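The Little Lamp Comes Back to the Desk

For years the desk lamp was something you bought for a student in August and threw out in April. Ceiling pot lights were supposed to have finished it off. Walk through the lighting floor at Tremblay now and you'll find 137 models on the shelves, most of them small, many of them in colours that would have been hard to sell a decade ago.

The gooseneck is the one that keeps selling. It has no springs to sag and no knobs to lose. You bend the stem and it stays put, at least until the neck wears out. Trondier, which repairs lamps out of a storefront two doors down, replaces necks for less than the price of a new lamp and usually has them ready in 2 days.

Colour matters more than buyers expect. A lamp is off for most of the day, and on a white table a shiny blue shade is going to be the first thing anyone sees. Grey disappears. Yellow looks good in the store and tires quickly.

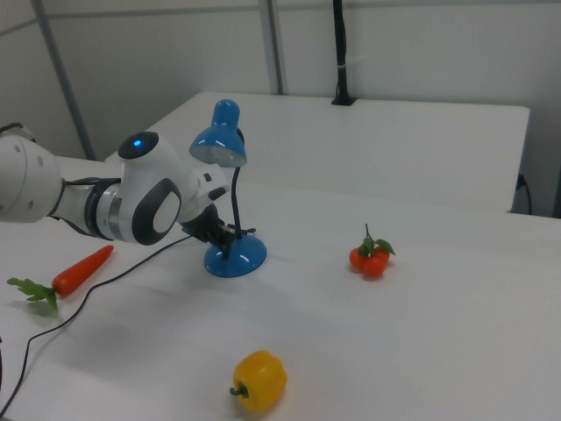 The cord is the weak point of any desk lamp. Fekosach sells its table models with 8 feet of it, enough to reach the outlet behind most desks and enough to get in the way of everything on top of them. Run it off the back edge if you can. In a kid's room, where the desk is shared with plastic vegetables and half-finished colouring, clip it down as well.

Dust the shade with a dry cloth, unplugged, and keep the bulb within the wattage marked on the socket.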